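3.2 What reps did with old proposals

I went into this part of the study pretty sure that salespeople reuse text because they're in a hurry. That's what I'd have told you over coffee, and it's half right. We had 490 closed proposals from Tallusent, a mid-sized reseller in Peterton, and I read a depressing number of them myself before handing the rest to Benedetta Donati, who is more patient than I am and better at spotting a paragraph that has been through a few hands already.

We marked a passage as reused if it matched an earlier proposal for at least 3 sentences in a row (small edits like a swapped client name were fine). Pricing tables and legal terms were left out, as everyone copies those and is supposed to.
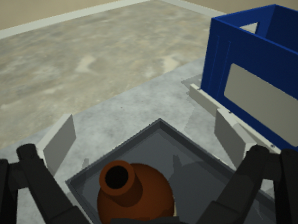 The reused bits bunched up in places I hadn't expected. I'd have bet on the company background section, but the heavy borrowing was in the part where the rep describes the client's problem! That's the one section you'd hope somebody wrote fresh. When I asked the reps about it they mostly shrugged and said clients in the same trade have the same headaches, and I can't really argue with that.

What bothered me more was where the text came from. Tallusent had an approved library, kept up to date by Morena Cattaneo, with over 900 entries in it, and most of the reps went to their own sent mail first. They knew which deal had closed, they remembered the wording, and they could find it by typing the client's name. The library wanted a product code.

Figure 5. Workspace view. 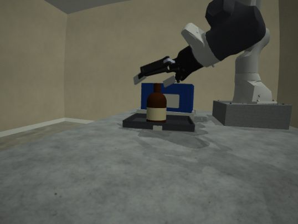
Leonardo Melis read a draft of this section and objected that going to sent mail first is perfectly sensible, that a proposal which won a deal has been tested in a way no library entry ever has, and that I was treating a good habit as a leak. I think he has a point, and I've softened the wording in a couple of spots. My worry is still the stale stuff. One support promise that Nouri dropped in February kept turning up in proposals long afterward, always in the same two sentences, and always by way of somebody's outbox.

So for the next round we added a field to each library entry showing which deals it had been used in and how they ended. Setting that up was slow going, and the results are in 3.3.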